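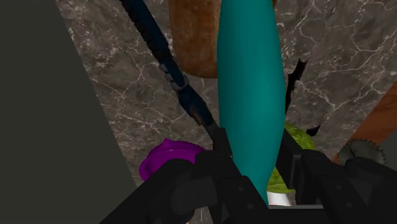

The Laker gallery collects views from our simulated kitchen, where we gather examples for a system that learns to pick things up and put them down. Every example is one attempt by one operator, stored with the joint positions, the gripper opening and the rendered views for each step. The target for a run is usually a single object on the counter. With a tall target like the teal one between the two black fingers, the close view loses a good part of what lies behind it, and the lettuce or cabbage on the right is partly hidden as well. We keep views like that. The learner gets the same view when it runs, so it has to work with it.

Priya Schumacher set up the counter layouts and Kenji Hutchins wrote the recorder. The work is done at our Deltville office. This page was last changed on 19 July 2026.

Layouts

A layout is a list of objects, a position for each one and a surface texture. The objects come from a shared library called Haddad. Parts of it go back to 2009 and were made for other purposes, which explains some of the odd choices. We did not sort them by what belongs in a kitchen. Food, bowls and items that have no business near food all go on the same counter, and the learner is told only which one to pick up.

The marble was Priya's choice. Her first layouts used a flat white surface, and the learner did well on those and badly on everything else. The veining gives it more edges to sort through. 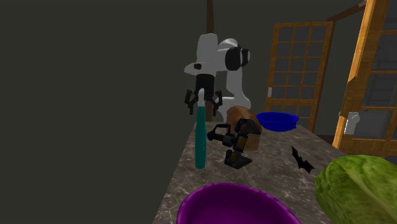

Each layout is used for 4 operators before it is retired. The wide view and the close view are saved together under one run number, and a run missing either is thrown out. Kenji's recorder checks this when the run is closed, so an operator knows right away if it has to be done again.

Runs

We asked for 500 accepted runs in the first round and got them in July. Almost 2009 would have been needed under the original plan, but that plan counted every small change of start position as a separate run. Now the start position is varied inside the batch.

A run is accepted when the target has been lifted clear, held, and set down again without the operator touching reset. Slow runs are fine. Runs with a second try at the grasp are fine too, and they are marked "regrasp" in the notes field. Runs where the operator went for the wrong object are kept in a separate folder and are not used for training at present.

Operators work through the Fatilska control panel with one hand controller. A session is 2 batches with a break in between. Please do not change the controller sensitivity in the middle of a batch. If it has to be changed, close the batch and open a new one.

Still to do

The tall objects need more start positions with the arm coming in from the side.
Grasp labels for bowls are not consistent between operators. Kenji has a draft of the new wording.
Layout names in the index do not match the folder names for the oldest set. Use the folder names.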